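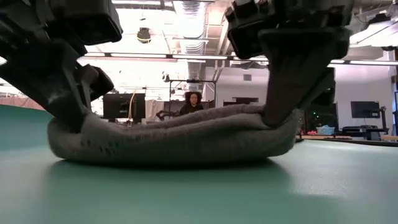 Winanby is the sort of place you reach by following a sign for a tile warehouse and then losing faith. I'd signed up for the afternoon tour at Hattar, which does robot cells for people who handle cloth for a living, and I arrived with a notebook and the wrong shoes. They lend you toe caps. Mine were for a larger man.

The tour is supposed to cover the whole floor. Ours got as far as the two-arm folding table and stayed there, mostly my fault, and the coffee was over that way too.

Our guide was Joonas Toivonen, who looks after the cell and talks about it the way my uncle talks about his boat, meaning with love and a running list of what it has cost him. The setup is simple enough to draw on a napkin. Two arms, one on each side of a table, a gripper on each. A green mat between them. A gray cloth. The arms pick up the cloth, stretch it out, put it down, and do it again until somebody goes home. I have had jobs like that.

I asked what goes wrong. He pulled up a chair.

First there's the mat. I had taken it for decoration. It's there so the fingers can push down into something that gives a little, and so the cloth shows up against it. It gets wiped every morning with a barely damp rag and then left alone until it's dry, and a past visitor who set a cup on it is still spoken of. Lint is the enemy. Lint gets on the mat, then on the finger pads, and then the gripper closes on the cloth with great confidence and comes up with a pinch of fluff.

So the pads get cleaned too, and swapped at 1,000 grabs whether they look tired or not. The log by the door had the current pair at 531. Joonas would like to swap them sooner. The person who orders pads would like to swap them later. They have lunch at separate tables, I gather.
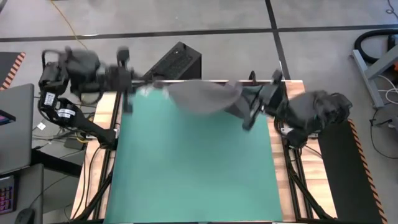
The folding table at Hattar, the left arm moving and the cloth up off the mat.

Then the cables. Each arm drags its own bundle along, and a bundle that's tied too tight will pull on a connector every time the arm reaches out. Tied too loose, it sags and finds something to rub on. The right amount of slack is learned by getting it wrong, and there is a drawer of retired cables to prove it. I was shown the drawer. I was shown several things in the drawer individually.

The part I liked best was the check after a gripper has been off for repair. Both arms are sent to the same cloth and told to press it down, one at each end, and you look at how it bunches. If one end is squashed harder than the other, the height on that side gets trimmed and you go again. There's a proper procedure with a gauge block, which they also do, but Joonas does the cloth first. He says the block has never surprised him.

A woman from the Wakudard tour (they'd been merged with us after their minibus came early) asked how long a gripper swap takes. Two screws and a plug, said Joonas. Then he thought about it and added that one of the screws is behind the motor. She wrote down "2 screws" and underlined it, so I hope she isn't in purchasing.

Some practical notes if you go. Striped borders on the floor mean what they mean everywhere, and he will stop mid-sentence if your toe is over one. Bring a sweater. The talking is done next to the machine while it runs, so stand close or nod a lot. The 3 p.m. group gets the better biscuits, the earlier one gets the shorter line for the bathroom.

We never saw the Florkdale line, which was next on the sheet and apparently does pillowcases. At closing time Joonas was still explaining strain relief to me and a man who had only asked where to leave his visitor badge. I gave back the toe caps and walked to the bus stop past the tiles. They're running the tour again in January and I've put my name down for the pillowcases.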